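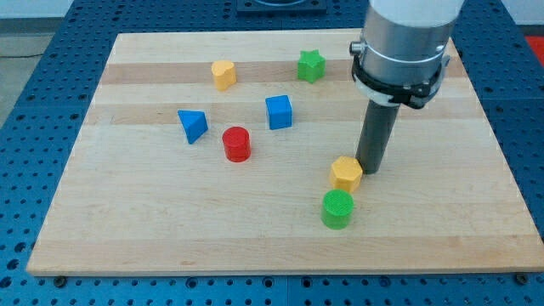 Last modified: May 11, 2020

Opinion > Local government > Council tax

Let's give Sutherland its second homes money, and let the villages spend it

14 shares | 4 comments

I have been going to budget meetings for longer than I care to admit, and I can't remember one that cheered me up as much as the last. Tucked near the back of the papers was a short proposal on the extra council tax raised from second homes. It would send the money back to the area it came from, village by village, and let people who live there decide what it pays for. I think it's a cracking idea and I want to see it passed before August.

At the moment the money goes into one pot. Some of it goes on housing, which is quite right, but you would need a very patient accountant to tell you which house in which place was helped by which bill. My neighbour Heather Hepburn asked for exactly that last year and got back a table with 700 rows and no place names. She has kept it. She says it will do for the fire.

Under the new plan each community with 30 or more second homes would get its own line in the accounts. Smaller places could join up with the next one along, and I hope they do, as there are glens up here where everyone shares a school, a shop and a doctor anyway. The council would keep a slice for running costs. The rest would be spent on homes for people who want to live here all year round: plots, repairs to empty cottages, a deposit scheme, whatever fits.

And what fits is so different from one place to the next! Along the coast the trouble is land. There are young couples with decent wages and nowhere to put a house. Twenty miles inland there are old houses standing empty with good walls and bad roofs, and a modest grant would bring half of them back into use. One rule for both has never worked well, and I've watched a good few people try to write one.

Gregor Urquhart, who spoke against it, made a fair point that I don't want to skip over. A village with plenty of holiday houses will do nicely, and a village with none gets nothing, however badly it needs a hand. He's right, and the plan should be changed to deal with it. My own answer would be to put 4 per cent of everything raised into a shared fund for the places left out. Sanaa Filali thinks that's too mean and would go a lot higher. I could be talked round.

What I can't agree with is the claim that second home owners will feel picked on. I have talked to plenty of them. Most love the place, which is why they bought here, and several told me they'd pay more gladly if they could see a lit window at the end of it in winter. A bill that says "this helped mend the house by the bridge" is a much nicer thing to open than a bill that says nothing at all.

Almost 60 people turned up to hear this talked through, on a wet night, with the heating off. They stayed for the whole item and they had read the papers. I haven't seen that for a tax matter before, and I came home far too excited to sleep.

The comment form is open on the council's website until the end of the month. Two lines will do. Say which village you live in and what you'd spend the money on first.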